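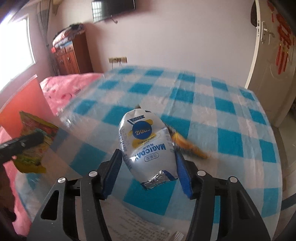

The Lilham Crossing

The Lilham Crossing is a thriller film about two sisters who take a small car ferry without permission and find, once they are well out on the water, that they are not the only ones aboard. It was produced by Veda, a small company that had until then made mostly short films, and it was first shown in September at the Tistovholm film festival before going on to a modest run in theaters. The film is 87 minutes long in its festival version and a little shorter in the one most people have seen.

Plot

The story takes place over a single night in Lilham, a harbor town of 300 people where the ferry is the only way on or off the island once the summer boats have stopped running. The older sister, who is seventeen and has spent many weekends helping on deck, believes she knows the ferry well enough to bring it across to the mainland, where their father has been taken to the hospital. The younger one, who is 9, is not supposed to come along at all, but she hides in the back seat of a parked station wagon and is discovered only after the lines have been let go.

For a good while the film is almost cheerful. The girls argue about who gets to steer, sing to keep themselves awake, and get the radio working just in time to hear that the harbor has noticed the ferry is gone. Then the younger sister goes below to look for blankets and hears knocking from inside a locked delivery van. The man they let out is polite, grateful and very interested in where they plan to land. From that point on the film stays close to the two girls as they try to work out, mostly in whispers, whether he was locked in by bad people or by sensible ones. The ending, which takes place in thick fog within sight of the mainland pier, leaves one large question open, and viewers have been arguing over it quite happily ever since.

Production

Veda had the script for several years before it found a ferry it could afford. The boat finally used, the Cuypers, was a retired vessel with a deck big enough for 2 short rows of cars, and the company rented it for the 29 nights of the shoot. Most of what is seen on screen was filmed on board, with the boat tied up at the pier for the conversations and out in the bay for the wider views. The fog in the last scenes was partly real – it rolled in on the final two nights and was topped up with smoke machines whenever it thinned out.

The crew kept the lighting simple, relying on the ferry's own deck lamps and on the headlights of the parked cars. There is very little music. The engine can be heard under nearly every scene, and its stopping, late in the story, is the moment that many people remember best.

Release

After the festival showing, the opening was trimmed by several minutes, removing a long scene at the school in Lilham and a second telephone call from the hospital. The shorter version opened in theaters in December 2012. The home release has both versions, along with a short piece about the Cuypers and her working years, which is well worth the time of anyone fond of old boats.

Reception

Reviews were kind on the whole. The two young leads were praised for behaving like real sisters, cross with each other one minute and fiercely loyal the next, and several writers admired how much tension the film draws from such a small space. The usual complaint was that the man from the van explains himself at too great a length in the middle of the story, when he had been a good deal more frightening with less to say. Some viewers also found it hard to believe that a ferry could be out so long before anyone caught up with it, although the film does mention, rather quickly, that the harbor's one patrol boat is up on blocks for repairs.

Differences between versions

In the festival version the sisters are seen quarreling on the day before the crossing, so that their first scene aboard plays as a kind of making up. In the theater version the quarrel is only mentioned. The final shot also runs longer in the festival version, and a second set of footsteps can be heard on the pier just before the picture goes dark.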